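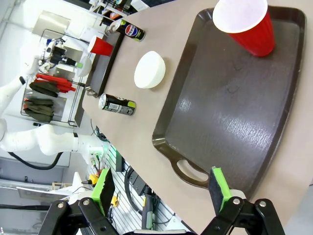
Slow the whole thing down and log everything, was the advice from Elaine Quintana when we showed her our first planner, and we should admit that we took only half of it. We logged everything. The slowing down came later, after a few weeks of chasing bugs that a slower loop would have shown us right away.

Our project is a piece of software called Grutodis, and its job is to decide what a tabletop robot should pick up next and how to get there. It sits between two parts we did not write ourselves: the perception module from last year's group, which hands us a list of objects with poses, and the arm controller, which wants a smooth path and complains loudly if it doesn't get one. Everything in the middle was ours, and we grew rather fond of it.

The tabletop we plan for has trays, red cups, a bowl and drink cans lying on their sides. Cans were the hardest for us. A cup standing up can be approached from almost any direction, so our grasp sampler could be lazy about it, but a can on its side has a long axis, and the fingers need to close across that axis. Our first version treated every object as an upright cylinder — a shortcut Vikas put in on the very first afternoon, and which he has been teased about ever since. Replacing it with a proper oriented box took two evenings and fixed more failures than any other change we made.

The second big piece was the order of actions. We began with a greedy rule (nearest object first), and it worked nicely until something had to go onto a tray that already held a cup. The new planner looks ahead a few moves and checks whether the place it wants to use will still be free. It is slower, of course. Planning is capped at 6 seconds, and if the search runs out of time we fall back to the greedy rule and write a warning in the log.

We ran 304 trials in simulation, half with each planner, so 152 apiece. The look-ahead version hit the time cap in 60 of its runs, which was more than we had hoped. Érica went through those logs one by one and found that most of the time was going into collision checks against tray rims, repeated for grasps that had already been rejected. Caching those results is the next job on our list, and Steinar has a branch with a first attempt at it.

We would also like to replan when the wrist camera sees that an object has moved. At present the plan is made once and followed to the end, and the log viewer simply marks the step where the poses stopped agreeing. Rosângela wrote that viewer and it is in the tools folder, along with the settings for both planners and a short note on how to replay a run.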